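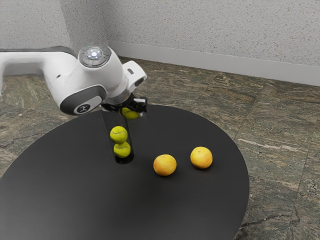

White robotic arm with black gripper over a round black tabletop

Treltix Debt Schedule Module
Add-on for Flodow Budget, municipal and school district editions
Updated April 2026

Treltix is a debt schedule module for local governments that already keep their budget in Flodow. It holds every bond, note, capital lease and internal loan in one register, works out principal and interest by fiscal year, and posts the totals to the debt service lines of the operating budget. It replaces the set of linked spreadsheets that most finance offices keep for the same purpose.

The module doesn't issue debt, price it or give advice on refunding. It starts from the final numbers in the closing documents and carries them forward to maturity.

What the register holds

Each issue has one record. The record carries the issue name, par amount, dated date, delivery date, premium or discount, call provisions, paying agent, and the fund or funds that carry the payments. Serial and term bonds can sit in the same issue. Sinking fund installments on term bonds are entered as their own rows and are included in the principal due for the year.

Fixed and variable rate debt are both supported. For variable rate issues the user enters an assumed rate for each future fiscal year, and actual rates overwrite the assumption once the period closes. The assumed rate stays in the history so the variance can be reported.

Premium and discount can be amortized by the straight-line method or the effective interest method. The method is set per issue and locked after the first posting. To change it later, an administrator has to reopen the record and enter a note, which prints on the audit trail.

Gross debt, net debt and the legal limit

The limit worksheet starts with gross debt outstanding and subtracts the items you mark as excluded, such as self-supporting water and sewer debt, sinking fund balances, and debt outside the limit under your state's rules. Exclusions are set by the customer. We supply a blank table and do not keep a list of state rules in the product.

The worksheet prints three columns: prior year actual, current year interim and next year budget. Interim figures are flagged as interim on every page until the year is closed. If a figure is restated, the old value remains in the record and the report adds a footnote line with the text you provide.

Interest capitalized during construction can be shown separately or left in the total. Offices that moved to expensing construction interest can set a cutover year – earlier years stay as they were reported.

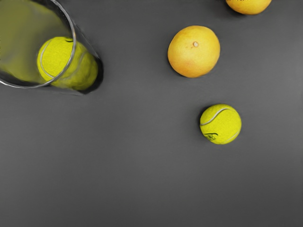 Allocations between funds are entered as a percentage or a fixed amount. A general obligation bond that paid for both a fire station and a water main can be split once, at the issue level, or row by row where the split changes as one project is paid down. Rounding differences go to the fund named as primary.

Reports included

Debt service to maturity, by issue and combined
Principal and interest by fund
Debt limit worksheet
Premium and discount amortization
Accrued interest at year end
Changes in long-term debt, laid out for the notes to the financial statements
Payments due in the next 30, 60 and 90 days

All reports export to PDF, XLSX and CSV. Charts export as PNG. Chart colors follow the palette set in Flodow Budget, so the debt pages match the rest of the budget book.

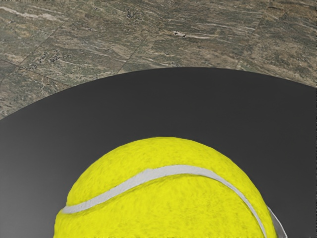

Budget book pages are built from a page template with a title, a chart, a table and up to two footnotes. The template can be edited, and most offices change the heading font and little else. Chart series colors are picked from the palette or typed in as a hex value. A bright yellow like that of a tennis ball is fine on screen but prints weakly against white paper, and the greenish patches in the felt are nearer to a shade that holds up in a thin line. The default palette is dark blue, rust and gray, and it has been checked in grayscale. Tables break across pages with the header row repeated.

Loading existing debt

Issues can be keyed by hand or loaded from the import sheet. The sheet takes one row per payment date and reads up to 745 rows per file. Larger portfolios are loaded in more than one file. After each load the module compares the total principal with the par amount in the record and stops if they don't agree.

Customers moving from Dafis can use the direct converter, which brings over issue records, payment rows and fund splits. Call provisions don't transfer and have to be typed in.

Limits

Issues per entity: 200
Funds per issue: 196
Open scenarios at one time: 3

A scenario is a copy of the register with proposed debt added. Scenarios never post to the budget until they are adopted.

Requirements

Flodow Budget with the capital plan feature turned on. A current browser. No local software is installed. Single sign-on works through the Flodow account and needs no second setup.

Pricing and ordering

Treltix is licensed per entity, per year, on the same renewal date as Flodow Budget. First-year orders are prorated. Component units that issue their own debt count as separate entities. Orders received before the end of June can be set up in time for a July 1 fiscal year start.

Related products

Diltidura – capital project tracking, with draws against bond proceeds
Flodow Budget – operating and capital budget, required for this module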